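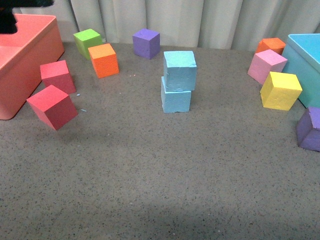
Re: [quilt-list] scrappy backs, and how do you pick your order?

Lorena Fuentealba wrote:
> I have a whole drawer of leftover strips and want to use them on the
> back of the Vesen top. Do you sew them as they come or lay it all out
> first? Every time I just grab, I get three blues in a row. And do you
> press open or to one side?

Lorena, I am so glad you asked, I love a scrappy back more than most fronts! I grab, but with one rule: I sort the strips into lights and darks before I sit down, and then I take one from each pile in turn. The colors can be anything at all. If two blues land together, so be it, as long as one is pale and one is deep. My last one has 112 strips in it and I only unpicked two seams (both because I had the wrong side up, which is another story).

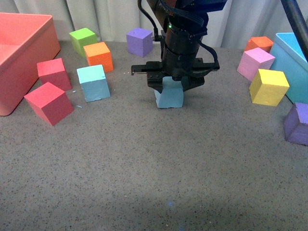

Posted by Beatrice Mwaipopo
to quilt-list, 29 August 2026

On pressing: open, for a back. I know Njoroge swears by pressing to the dark side and his quilts are gorgeous, but with that many seams the lumps add up, and my machine complains loudly when it hits one. Shorten your stitch a little if you press open – mine goes down to 2 – and the seams hold up fine in the wash.

Do cut the back bigger than you think. I leave four inches on every side now, after the Mfaume quilt came up short at one corner and I had to add a strip by hand at midnight.

Also, starch! I held out for years. Strips cut off the grain stretch like anything, and a light spray before sewing keeps them straight. Let it dry all the way before you iron or you'll get flakes.

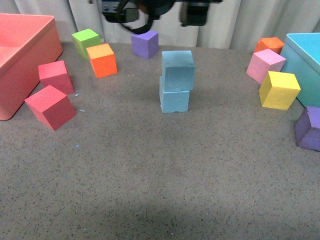 October swap

Rūta has room for 30 of us this time. Send her one bundle of strips, any width from two inches up, cotton only please. She'd love more yellows and greens, as last year was a sea of navy. Slamet is bringing his long ruler for anyone who wants to square up a top.

Lorena, post the back when it's pieced, I want to see it!

Beatrice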